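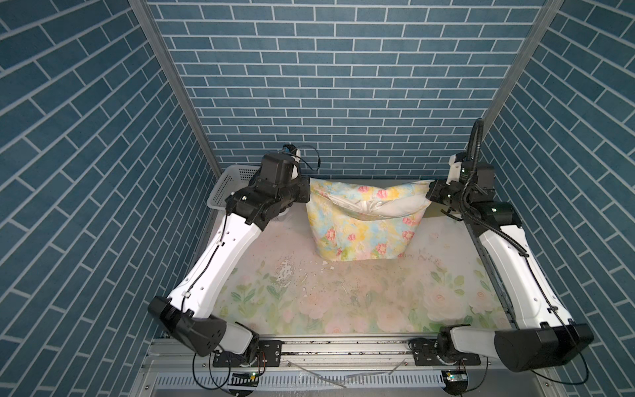
Cell 2, pillowcase task, both grippers on the case opening.

Reading time: 2 minutes

Ticket 316: right gripper loses cloth during two-arm tasks
Project: Brastora (Drirnside student robotics club)
Opened: 2019-09-24
Status: open, workaround in place

Fault
Right gripper opens slightly under sideways load. Left gripper holds. Seen on the pillowcase task when the opening is pulled wide, and on the skirt task when the waistband is moved. No error in the log.

Checks
1. Swapped left and right gripper commands in software. Fault stayed on the right arm.
2. Reseated the right wrist connector. No change.
3. Compared settings. Right grip current limit was still at the June value; left had been raised to 2,000. Set both to 2,000. Slips less often, still slips.
4. Cleaned the finger pads. Slight improvement.
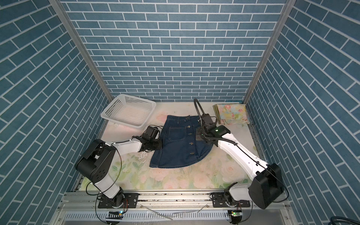 Denim is the harder case. The waistband is thick and the fingers close on it at an angle, so only the tips carry the load. With the Dodero pads fitted, the skirt can be dragged a short distance before the cloth creeps out. With the Bartoš pads it creeps at once.

Workaround
Keep the Dodero pads on both arms. Halve the pull speed after grasp. Do not raise the current limit further; the right motor cover gets hot.

To do
- Measure finger play on the right gripper with power off.
- Brush crumbs out of the front rail before the next session.
- Log grip current for both arms on the same run.

Comments (3)

mk2: Check the grub screw on the finger drive. Ours had backed out and gave the same fault.

fenrail: Is the limit saved after a restart? Ours went back to default.

mk2: It needs a separate save command.

Related tickets
Left arm homing offset after restart
Mat creeps forward during folding
Wrist cable catches on rear post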